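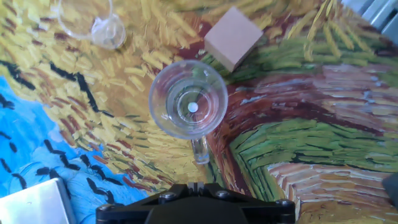
Visit to the robotics laboratory in Trodunholm

In June our group from Tustberg was invited to see how the Šimko laboratory teaches its arms to handle glass. We were ten persons and the visit took the whole morning. I write down mainly what concerns the method, as several colleagues asked me for it.

Glass is difficult for a robot because the camera sees the background through it. The laboratory therefore trains on a cloth with a strong pattern — a painted wheat field — so that the program cannot learn to depend on a plain table. The method is called Brineo. A person first guides the task by hand, 26 times for each object, and the program then learns from these recordings together with the wrist camera view.

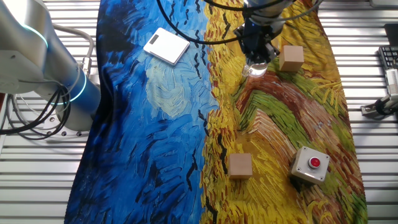 The work table with the printed cloth, two wooden cubes and the push-button box.

The result they presented was for lifting a cup by itself. With the plain background the older program did well, but on the cloth it failed often. Brineo was tested in 600 attempts, and the number of failures on the cloth fell to nearly the same level as on the plain table. 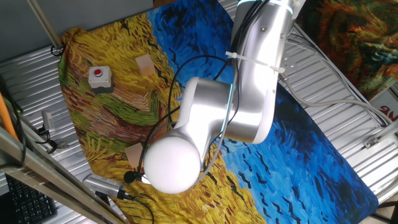
One visitor objected that a single cloth is still a single background, and that she would believe the result more if the pattern was changed between the attempts. The laboratory agreed with this and told us that 6 other prints are already ordered.

After the coffee we discussed the grip itself. The fingers close slowly and the force is limited, which I found sensible, although it makes each attempt rather long.
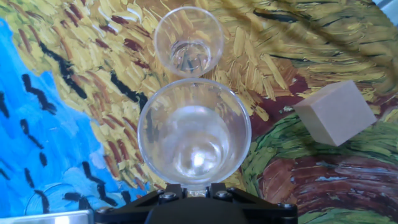
Practical information for the next visit

The entrance is from the yard side. Please come before 9 in the morning and leave large bags in the cloakroom. Questions about the recordings can be sent to the laboratory in English.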